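Cover cloth

A cover cloth is a piece of fabric laid over a flat household surface, most often a bed, a table, a chest or a bench, to protect it, to warm it, or simply to make it nicer to look at. The term takes in a large and friendly family of textiles, among them the bedspread, the coverlet, the tablecloth, the throw and the runner, and the borders between them have never been very firm. A cloth bought for the dining table may well spend its later years folded at the foot of a bed, and many households keep one or two pieces that have done every job in turn.

Names and related terms

In everyday American speech the word "cover" does most of the work, and people tend to add the name of the furniture when they need to be clear. Older household inventories are a good deal looser. In them a "carpet" may be a cloth for a table, a meaning that lasted for a long time after people had also begun putting carpets on the floor. "Coverlet" usually refers to a woven bed covering that stops short of the ground, while "bedspread" suggests something larger that hangs down the sides. A "throw" is smaller than either and is not expected to cover the whole of anything. Quilts and comforters are generally treated separately, as they are made in layers with a filling between them, although a thin quilt used on top of a made bed is doing very much the same work as a bedspread.

History

People have been laying cloth over furniture for about as long as they have had both. Woven fabric took a great deal of time to make by hand, and a large covering was often among the more valuable things in a house. Beds in particular were dressed with care, partly for warmth in drafty rooms and partly because a bed might stand where guests would see it. Such cloths were mended, turned, cut down and passed along, and the ones that survive in museum collections often show several generations of patient repair.

The width of the loom shaped the look of these early pieces. A weaver working alone could comfortably manage only a fairly narrow web, and so a bed-sized cover was commonly made from two or more lengths sewn edge to edge. On a good patterned coverlet the seam is matched so closely that a person has to go looking for it. Wider power looms later made seamless covers common, and printed cottons brought bright patterns within reach of families who could never have paid for woven ones.

Small mills kept up their own local styles alongside the big producers. The town of Festton is remembered for the Wanda, a heavy, plain cotton spread woven in panels 44 inches wide and joined by hand, with a ridge left along the seam on purpose. The mill turned out up to 1000 of them in a good season, mostly in dark shades, and the ridge became so much a part of the style that later makers wove a false one into seamless cloth.

Materials

Cotton is the most widely used fiber for cover cloths today. It washes well, it takes dye easily, and it stands up to the rubbing and tugging that any cover on a working surface is going to get. Linen is prized for tables, where its smoothness and slight stiffness help it lie flat, though it does crease with great enthusiasm and needs pressing while still a little damp. Wool is warm and springs back from folding, and it is found more on beds and benches than on tables. Polyester and blended fabrics dry quickly and hold their color, and they are common in places where cloths must be washed day after day.

Weight matters as much as fiber. A light cloth drapes softly but slides about, while a heavy one stays where it is put and can be tiresome to wash. Many makers settle somewhere in the middle and add a deep hem – the extra fold gives the edge enough heft to hang straight without making the whole piece heavier.

Color and surface

Dark cloths hide stains and show lint, and pale cloths do the reverse, so the choice often comes down to what sort of household it is and whether there is a cat. Deep colors also fade along the folds when a cloth is stored in sunlight, leaving soft lines that are difficult to dye away. Texture can help a great deal. A ribbed or tufted surface breaks up the light and makes small marks harder to notice, while a flat, smooth weave shows every wrinkle.

Sizing

A tablecloth for family meals is usually given a drop, meaning the part that hangs past the edge, of 6 to 8 inches on every side. More than that tends to end up in people's laps. Formal cloths hang lower, and those used to hide storage beneath a table may reach the floor. Bedspreads are measured with the blankets and pillows already in place, a step that is easy to forget and that accounts for a good many spreads that come up short.

Care and storage

Most cotton cover cloths can be washed by machine in cool or warm water and dried on a line or on low heat. New dark pieces should be washed by themselves the first few times. Wool is better aired than washed, and a breezy morning outdoors will freshen it nicely. For long storage, rolling is kinder than folding. Where there is only room for folding, it helps to open the cloth now and then and fold it along different lines – a small chore that some families attach to the change of seasons, often in September, when the heavier covers come out again.

Moths are the chief danger to wool, and damp is the chief danger to everything else. A clean cloth in a dry, dark closet will generally keep for many years.

See also: Bedspread; Coverlet; Table runner; Textile care
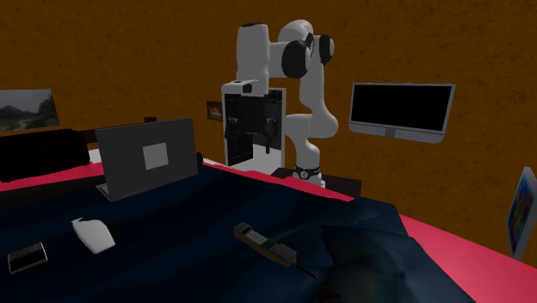

Computer rendering with a dark fabric surface in the foreground.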